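Trorlow Grounds Renewal: Progress Report to the Rorkovora Fund
Reporting period ending in May

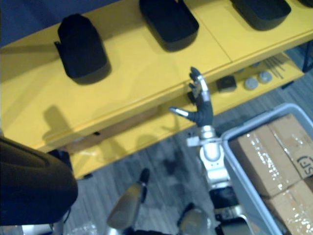 Yellow shelving unit with lower shelf.

Turf restoration at the Trorlow site has advanced on schedule. Of the 3,755 square yards covered by the grant, 1,715 have been aerated, topdressed and overseeded. Work on the remaining area will resume when soil temperatures are suitable for fescue.

Soil tests were completed under the direction of Tatiana Charvát. Samples from the north lawn showed low potassium and heavy compaction near the service road. The fertilizer plan was revised accordingly and approved by Libor Halás.

Irrigation: 32 spray heads have been replaced. Five valves on the Drarnular line remain on order, and hand watering continues there in the meantime.

The project remains within budget. We request approval to move unspent mulch funds to seed purchases. Questions may be sent to Noman Satti, grants office, by Friday.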